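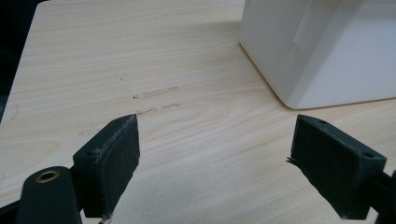

Reading time: 2 minutes

Session 4 handout — The Table Before the Work
Home and Workroom Care, evening group, Solange Chauvin

Welcome back, everyone, and thank you for all the good questions after last session (I took them home and thought about them over supper). Tonight we stay with one piece of furniture, the plain pale table, and we give it the whole 90 minutes.

A light wood-grain top is a friendly thing to work on. It brightens a room, and small objects are easy to find on it. It also shows every mark you make, so please learn to read the surface before you reach for a cloth. Crouch until your eyes are nearly level with the top and look along the grain. Fine wavy lines belong there. Gray streaks and dark specks that cross the lines or sit on top of them usually don't.

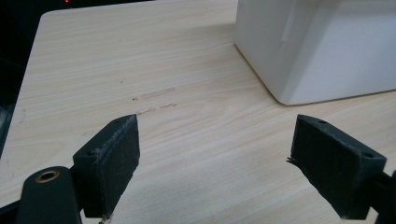 Start with a dry cloth and go with the grain, from the middle out to the rounded corners. Then take a barely damp one, well wrung, and do the same again. Faint grayish scuffs often need a third pass with a drop of dish soap, and a little patience — I mean it about the patience, because scrubbing hard leaves a dull patch you will see every morning at breakfast.

If a box is standing on the table, lift it. Don't slide it! Grit gets caught underneath, and I once put a long scratch in my aunt's sewing table that way. Wipe under the box, let the spot dry, and set it back where you like it.

For next time, please read Urbonaitė, chapter 12, on edges and corners. Bring two soft cloths, and clean one table at home, writing down which marks came off and which stayed.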